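Thread: why our planner was so bad at cabinet doors, and what I changed this week. Work from the Trodthorpe lab, with Bronwyn Quinlan.

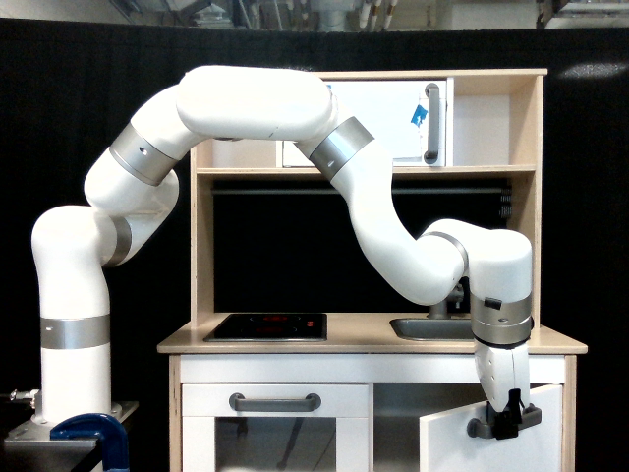 Gripper on the handle, lower cabinet door open.

1/ Our planner is called Drakos. It was written for picking and placing, so it thinks only about where the hand must go. A door does not accept this. The hand has to follow the arc of the hinge, and a small error becomes a big force.

2/ First I looked in the logs. We had 343 door attempts, and in 214 of them the arm stopped itself on the force limit. I was a bit ashamed of this number.

3/ Bronwyn suspected the hinge estimate. She was right. We took the axis from the depth image one time, before the grasp, and never touched it again.

4/ Now the estimate is updated during the pull. Every few degrees we fit the arc again from the wrist positions, and the controller stays soft in the direction across the path.

5/ One mistake cost me the whole Tuesday: I fitted the arc in the camera frame and sent it to the controller as base frame. Please write the frame in the variable name. I do it now.

6/ Still open: the fit is weak in the first 6 degrees, as the arc is too short. For this part I use the old estimate with a low speed. If you have solved it in a nicer way, I would be glad to read about it.

Loukia Kyriakidis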